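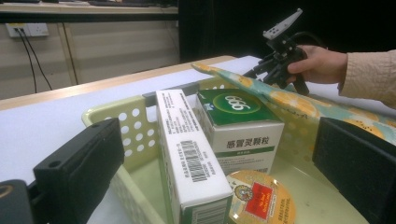
FOR IMMEDIATE RELEASE

January 21, 2019

Coman Pharmacies to extend home delivery to rural customers

Coman Pharmacies will begin delivering prescriptions to rural addresses in the Praltemska district in February. The service will cover 578 households that are now outside the company's delivery area.

Deliveries will be made on weekdays from the Daver Street store. Orders received by noon will go out the next business day. There is no charge for customers who hold a seniors' or concession card. Other customers will pay $3 per delivery, regardless of the number of items.

"A lot of our customers out past the river drive an hour each way to pick up one box of tablets," said Relu Bălan, general manager of Coman Pharmacies. "In winter some of them put it off, and then they run out. We have wanted to fix that for a while."

The company ran a trial of the service last fall with 77 customers. Most of them asked for it to continue. The main complaint was that the delivery window was too wide, so drivers will now phone ahead on the morning of the delivery.

A pharmacist will check each order before it leaves the store and will be available by phone to answer questions about dosage, storage and possible interactions. Customers starting a new medicine will get a call from the pharmacist before the first delivery. Items that must be kept cold will be sent in insulated bags, and someone must be home to receive them. Controlled medicines are not part of the service and must still be picked up in person.

Drivers will also collect expired and unused medicines for safe disposal. Customers are asked to leave these in their original packaging where possible and to cross out their name on the label. Needles and other sharps can't be accepted at the door but can be returned to any Coman store.

The new routes will create 13 part-time positions, including drivers and dispensary assistants. Ionuț Toma, who manages the Daver Street store, will oversee hiring and scheduling. Applications are open now and forms are available at the front counter.

Customers can register for delivery in person at any Coman store or by phone during regular business hours. A family member or caregiver may register on a customer's behalf with written permission.

Media contact:
Ionuț Toma
Coman Pharmacies, Daver Street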